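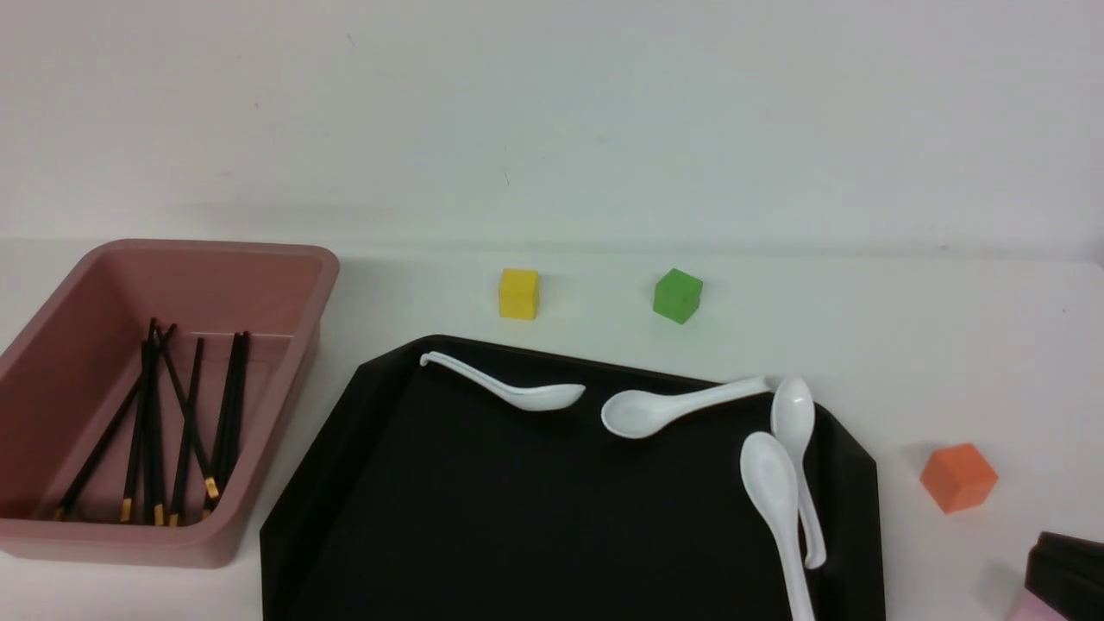 Ticket 388: Stakar tower drops its array on cold start

Status: open, workaround in place
Opened: July 2015
Site: Jurkbridge, back office
Kit: Stakar dual-CPU tower, Calerum SCSI RAID card, five drives in the hot swap cage plus tape drive on the second channel

Problem as reported

Box gets shut down Friday night, comes up Monday with "no logical drives found" and sits there. Power off, wait, power on again, array is back like nothing happened. Only does it from cold. Warm reboots are fine, did a bunch of those in a row and not one failure.

Been doing it on and off since May. Was once in a while, now it's most times. Stock database is on there so no, can't just bin it.

Log

Entry 1

Got to site, box already up. Saved the card config to floppy before touching anything. First floppy was bad, second one took it. Event log on the card is full of this:

ch0 id3 selection timeout
ch0 id3 selection timeout
ch0 id4 selection timeout
ch0 bus reset

Then nothing until someone power cycles it. So drives 3 and 4 aren't answering in time, card gives up on the lot. Drives 0 to 2 never show up in the errors.

Checked backup tape from the night before. Verified OK. Took another one anyway, slow as ever.

Entry 2

Shut down, pulled side panel. Dusty but not terrible. Vacuumed the cage fan. Reseated the Calerum card, reseated both ribbon cables, reseated all five drives. Left it off over lunch, 40 minutes. Powered on and it failed straight away, same errors. Power cycled, array back.

So not a seating problem, or not one that reseating fixes.

Entry 3

Swapped channel 0 cable for the spare from the cupboard. Spare is a little longer, routed it round the back of the cage. Left off overnight. Failed in the morning.

Put the old cable back. Tried terminator next, the one on the end of the backplane looked fine but had a known good one in the bag so used it. Same again.

Entry 4

Spin-up. Should of looked at this first. Card BIOS has a setting for staggered start, was set to "all at once". With everything spinning up together the last two are slow getting to speed and the card isn't waiting for them. Fits with 3 and 4 being the ones that time out, fits with a second power on working, they're already turning or near enough.

Changed:

Spin up mode: all at once -> one per delay
Delay: 5 sec
Post-reset wait: default -> long

Checked jumpers on each drive. 0, 1, 2 are set for remote start. 3 and 4 are NOT, they're set to spin on power. Those two are later replacements from Pandey and whoever fitted them left them at the factory setting. Didn't have enough jumpers on me to fix both, did drive 3 only.

Cold start after a couple hours off: array came up. Cold start next morning: array came up, but drive 4 was logged as slow.
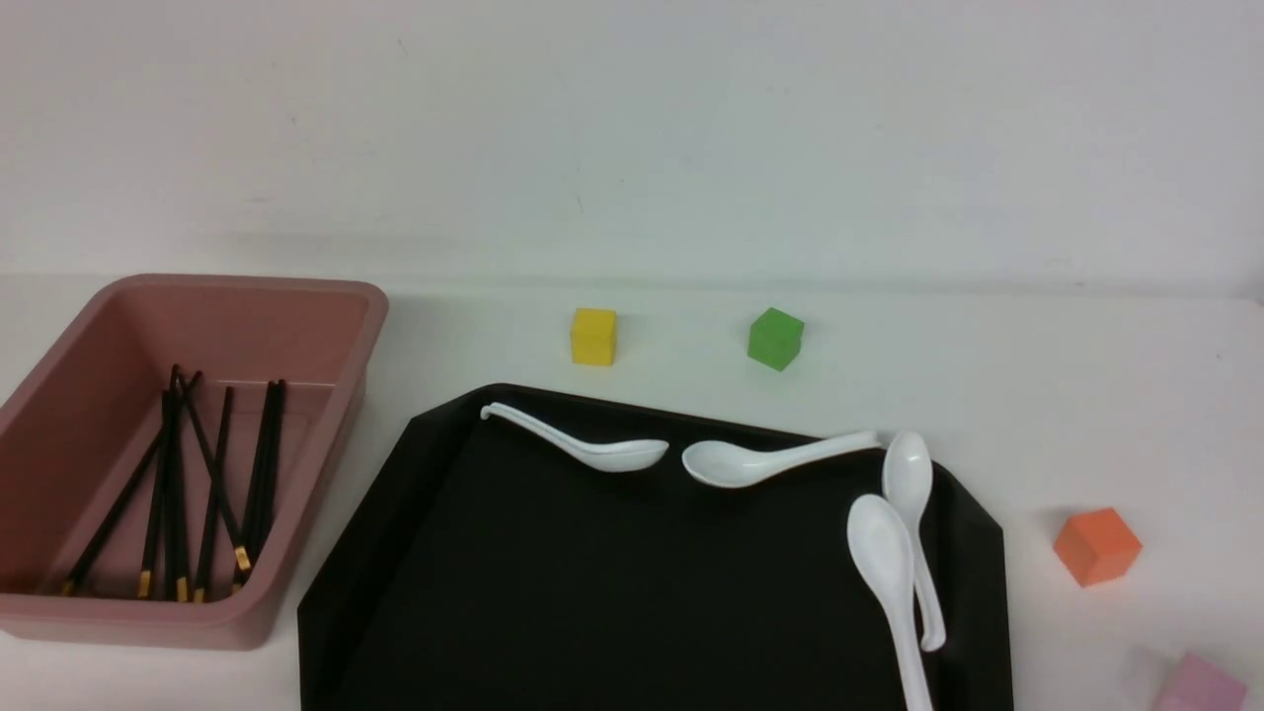 Black chopsticks with gold-coloured tips in the pink bin

Entry 5

Back with jumpers. Drive 4 done. All five now on remote start and you can hear them go one at a time, clunk, wait, clunk. Takes a fair bit longer to POST. Told the front office not to panic and not to hit the button.

Four good mornings after that. Nearly closed the ticket.

Entry 6

Failed again Monday. Different this time though:

ch0 id4 not ready
ch0 id4 not ready
logical drive 0 degraded

So the card found the array, just marked it degraded with 4 missing. That's better than before, box booted and ran. Alarm beeping the whole time, muted it from the utility.

Forced drive 4 back online? No. Did a proper rebuild onto it. Ran most of the day, finished clean. Grown defect list on 4 is longer than I'd like, the others are low. Wrote them down on the inside of the panel.

Measured the 12V at the cage connector with the drives starting. Drops a bit on each one but recovers, nothing I'd call bad. 5V steady. Not chasing the supply for now.

Entry 7

Rang Pandey about a replacement for drive 4. They have the same capacity in stock but it's the newer firmware. Calerum release notes for our card list an older revision as the tested one and say anything newer "may work". Great. Asked if they could look for an older one, they'll ring back.

In the meantime, card firmware. We're two versions behind. Notes for the newest one mention "improved handling of slow devices at power on". Tempting. Not doing it until there's a fresh tape and a spare drive in hand, I've seen a config go missing on one of these after a flash.

Where it's at now

- Staggered spin-up on, leave it on
- All drives jumpered for remote start
- Drive 4 suspect, rebuilt, in use
- Box is NOT being shut down on weekends until the new drive is in. Note taped to the front.
- Nightly tape running as normal, check the log in the mornings please

If it drops before then

1. Don't pull any drives. Don't swap slots around.
2. Read what's on screen and write it down. "No logical drives" and "degraded" are two diffrent problems.
3. If it says no logical drives, power off, give it a minute, power on. Do NOT say yes if the card asks to clear the configuration.
4. If it says degraded, let it boot. It'll beep. Ring me.
5. If the card asks to accept a changed config, stop there and ring me as well.

Parts used

Jumpers x 2, from the junk tin
Terminator, went back in the bag, original refitted

Parts needed

Drive, same size or bigger, older firmware if Pandey can get it
Blank floppies, the ones on site are mostly dead
Battery for the Calerum card, it's holding charge but the utility says it's due

Update

Pandey rang, they've found one pulled from another Stakar, tested, short warranty. Ordered. Colour of the tray is wrong for our cage so will have to move it over to the old tray, four screws. Coming on the regular courier.

Leaving this open till it's in and been through a few cold starts.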